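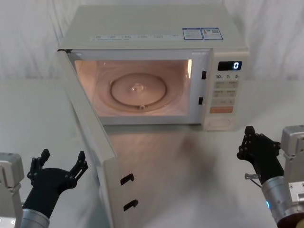 Altcombe opens repair counter for small kitchen appliances

12 January 2021

Residents of Altcombe can now bring broken kettles, toasters and microwave ovens to a new repair counter in the Notmont shopping hall. The counter opened on Monday and is run by Flellon, a local repair firm, together with the town.

The town pays for the first check of each appliance. If a repair is possible, the owner receives a written price and can decide to accept it or take the appliance home. Parts are paid by the owner.

Last year 1,626 small appliances were left at the Altcombe recycling yard, according to the town office. In the year before, the number was 1,137. The town says that many of them had only a simple fault, such as a burned fuse or a damaged cord, and it wants to bring the number below 1,000 again.

Four repair workers share the work at the counter, which is open on weekdays from morning until late afternoon. Because of the current health rules, only one customer can enter at a time, and visitors must wear a mask. Appliances should be clean and without food remains. Microwave ovens must be brought together with their glass plate.

Large machines, such as washers and refrigerators, are not accepted. For these, the town recommends the Bhatt workshop, which makes home visits.

The repair counter is a trial until the end of March. After this, the town council will look at the results and vote on the money for the rest of the year.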